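8 March 2021

Squat stand update (and a rowing number I'm proud of)

So the Simwood stand finally has a permanent spot in the garage, and I love it! I spent most of January squatting off a setup that wobbled every time I re-racked, and I hadn't noticed how much that was holding me back until it stopped. First real session on the new stand I worked up to 200 pounds for three sets of five, and the last set moved better than the first.

The uprights adjust in two-inch steps. I'd like one-inch, but I found a hole that works for squats and another for bench, and I've marked both with paint pen. The pins are tight going in. A little silicone spray sorted that out.

I also did the Inskip sandbag workout again, the one with carries down to the mailbox and back. It took me 69 minutes with rests – slow, I know, but I finished every round this time. My grip went long before my legs did, so I'm adding dead hangs on the Stulton bar twice a week. Anyone have a favorite chalk that doesn't get all over the floor?

And the rower! Roughly 9 minutes of easy pulling to warm up, then intervals, and the monitor said 641 strokes when I got off. New best for me. Gadcombe 10K training starts next, so there'll be more running in the next post – I can't wait to get back out there.
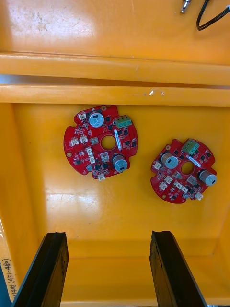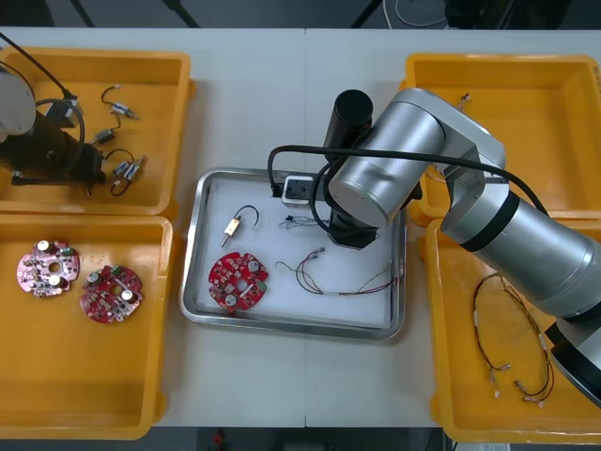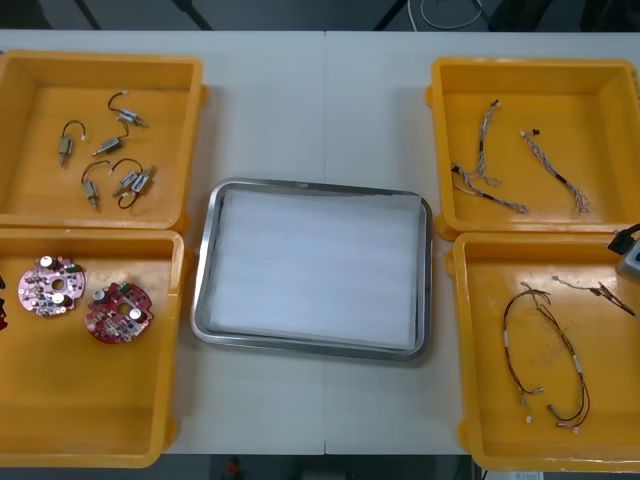
Yellow bins, all three. The motors are in the last photo.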